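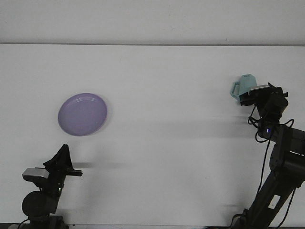 Jingyi Bai writes that she has read the residential handbook twice and still cannot tell whether a missed dinner is credited to her account. Enquiries of the same kind reach the Catering Office each semester, and the answers below have been prepared for residents of Jiketmont College and their families. They should be read together with the Residential Agreement, which prevails in the event of any inconsistency.

MEALS AND MEAL PLANS

Are meals included in the residential fee?

Yes. The standard fee covers breakfast and dinner from Monday to Saturday and brunch and dinner on Sunday during semester. Lunch is covered by the Extended Plan only. Residents on the Standard Plan may buy lunch at the servery by card. Cash is not accepted.

Is a missed meal credited?

No. Catering is costed across all 367 residents on the basis of expected attendance, and individual meals are not refunded or carried forward. A resident who will be absent for seven or more consecutive nights may apply for a partial credit. The application must reach the Catering Office before the absence begins.

May I change plans during the semester?

A change may be requested until the end of Week 5. After that date, changes are considered only on medical or compassionate grounds, and supporting documents will be required. A move from the Standard Plan to the Extended Plan takes effect on the following Monday.

What is a late meal and how do I order one?

A late meal is a dinner plated by the kitchen and held for a resident who has a class, a shift or a sporting commitment during service. Orders are placed through the resident portal by 2 pm on the day. Meals are kept in the refrigerator beside the servery, labelled with the resident's name and room number, and must be collected by 10 pm. Uncollected meals are discarded at close.

Can guests dine in the hall?

Residents may bring up to two guests to any meal other than Formal Hall. Guest meals are charged to the resident's account at the rate displayed at the servery. Guests are asked to sign the book at the door on arrival.

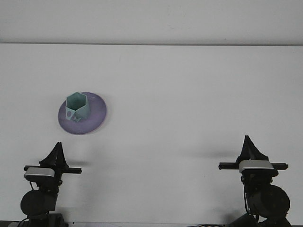
Haiyan Xiong would prefer that the allergy form be available in more than one language, and she has asked whether a parent may complete it on a resident's behalf. Translated forms may be requested from the Catering Office. A parent or guardian may complete the form only where the resident is under 18; in every other case it must be signed by the resident.

DIETARY REQUIREMENTS

Which diets are catered for as a matter of course?

Vegetarian, vegan, halal and gluten-free options are offered at every lunch and dinner. Kosher meals are supplied by an external caterer and require five working days' notice.

I have a severe allergy. What should I do before I move in?

Please submit the allergy form with your acceptance of offer, together with an action plan signed by your doctor. The Catering Manager, Shaohua Cai, will then arrange a meeting by telephone or in person. Residents at risk of anaphylaxis are required to carry their own adrenaline injector. The College holds spare injectors at reception and in the kitchen, but these are not a substitute for a personal supply.

Can the College guarantee that a meal is free of nuts?

No such guarantee can be given. The kitchen does not use peanuts or tree nuts as ingredients, but several suppliers process them on shared equipment. Ingredient lists for the current menu cycle are kept at the servery and may be consulted at any time during service.

My requirements have changed since enrolment. Whom do I tell?

Please submit a fresh form. Speaking to the staff on duty is welcome, but it does not update your record – only the form does.

FLOOR KITCHENETTES

What equipment is provided?

Each kitchenette has a kettle, a toaster, a microwave oven, a sink and a refrigerator. The refrigerators are shared. Food should be labelled with a name, a room number and the date it was stored. Housekeeping clears unlabelled items every Wednesday morning and does not retain them.

May I keep cooking appliances in my room?

No. Rice cookers, air fryers, hotplates and sandwich presses are prohibited in bedrooms under the College's fire safety conditions. They may be used in the ground floor kitchen of the Liang Wing, provided they carry a current test tag. Tagging is offered without charge during Orientation Week. A kettle with automatic shut-off is permitted in a bedroom.

Do I need to bring my own crockery?

Crockery and cutlery are supplied in the dining hall and must remain there. None is supplied in the kitchenettes, so residents should bring a plate, a bowl, a mug and basic cutlery for personal use. Plastic or melamine items travel well, although not all of them are suitable for the microwave and the base should be checked for a marking. Items left in the sink for more than a day are placed in the tub under the bench.

Who cleans the kitchenettes?

Housekeeping cleans floors and benches each weekday. Residents are responsible for their own dishes and for wiping out the microwave after use. Where a kitchenette is repeatedly left in an unacceptable state, it may be closed for up to two days, and the cost of additional cleaning may be shared among the residents of that floor. 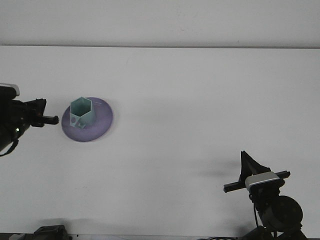

Zihan Zou has queried why the kitchenettes are locked at midnight when the library stays open until 2 am, and has suggested that access by swipe card would be fairer to students with late shifts. The closing time reflects the quiet hours set out in the Residential Agreement. Swipe access is being trialled on the second floor of Niken House, and the results will be reported to residents in November.

VACATION PERIODS AND FEEDBACK

Does the dining hall operate between semesters?

A reduced service operates in the mid-year break, with dinner only. The hall closes entirely over summer. Residents who remain in College during the summer are given access to the Liang Wing kitchen and pay a lower weekly fee.

May I leave food in the kitchenette over the break?

Sealed dry goods may be left in a locked cupboard. Refrigerators and freezers are emptied and defrosted on the last day of semester.

How do I raise a concern about a meal?

Concerns about food safety should be raised immediately with the duty supervisor in the hall. Other comments may be sent through the portal, where they receive a written reply within five working days. A resident who is dissatisfied with the reply may write to the Dean of Residents, Lanying Liang.

Where is the Catering Office?

The office is on the ground floor, opposite reception, and is entered from Sovport Street. It is open on weekdays from 9 am to 4 pm during semester.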